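How I finally got my sourdough starter going

My first two starters died in March, so I'm writing this down for anyone starting from zero. You need flour, water, a jar and some patience — mostly patience!

Day one, stir equal weights of whole wheat flour and water until there are no dry bits. I use 90 grams of each. Put the lid on loosely and leave it on the counter.
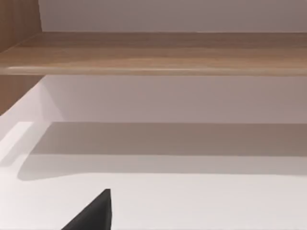

By Esther Rotich, Kosent Kitchen

From day two on, scoop out most of the goop, keep 20 grams, and feed it the same way as before. Mine bubbled like crazy early on and then went totally flat (this is where I gave up the first time). Keep feeding it. A rubber band around the jar helps you see how far it climbs.

Once it doubles between feedings a few days running, bake with it — or stick it in the fridge and feed it once a week.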